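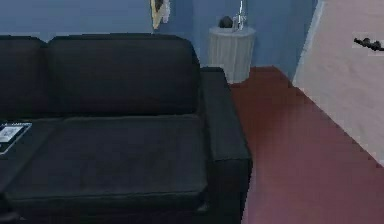
Simulierter Wohnraum mit schwarzem Stoffsofa und weißem Beistelltisch.

Standpunkt: Der Prüfbericht muss den Raum nennen

Wer heute einen Haushaltsroboter zur Bewertung vorlegt, legt in der Regel Zahlen aus der Simulation vor. Dagegen ist nichts einzuwenden. Einzuwenden ist etwas gegen Berichte, in denen der simulierte Raum mit dem Wort »Wohnzimmer« abgehandelt wird.

Ein Glasgefäß auf einem Beistelltisch, ein flaches Heft auf dem Sitzpolster, dunkler Stoff: Solche Einzelheiten bestimmen, was ein Ergebnis wert ist. Durchsichtiges Glas stellt die Wahrnehmung vor andere Aufgaben als ein matter Gegenstand, und ein Heft auf weichem Polster lässt sich anders greifen als eines auf einer Tischplatte. Ob das Polster im Modell überhaupt nachgibt, ist dem gerenderten Bild nicht zu entnehmen. Es gehört in den Bericht.

Die Arbeitsgruppe Fukaldale hat im Februar einen Entwurf vorgelegt, der für jede Szene 5 Pflichtangaben vorsieht: Objektliste, Materialparameter, Beleuchtung, Kameraposition und Zufallsstartwert. Ülle Kütt hält dem entgegen, kleinere Hersteller würden durch den Aufwand benachteiligt. Der Einwand verdient Beachtung, überzeugt jedoch nicht. Im Vorhaben Strazds wurden 3859 Durchläufe nach diesem Schema dokumentiert, verteilt auf über 200 Szenen; die Angaben wurden beim Export maschinell erzeugt.

Offen bleibt die Frage der Übertragbarkeit. Kęstutis Sakalauskas fordert, jeder Simulationsreihe eine Stichprobe in realen Räumen beizugeben. Der Verfasser schließt sich dem an, mit einer Einschränkung: Die Stichprobe ist vor Beginn der Simulation festzulegen und darf nachträglich nicht ausgetauscht werden. Abweichungen sind im Anhang auszuweisen, auch dort, wo sie den Hersteller begünstigen.

Stellungnahmen zum Entwurf nimmt die Geschäftsstelle in schriftlicher Form entgegen.

Normunds Jankauskaitė, 18.10.25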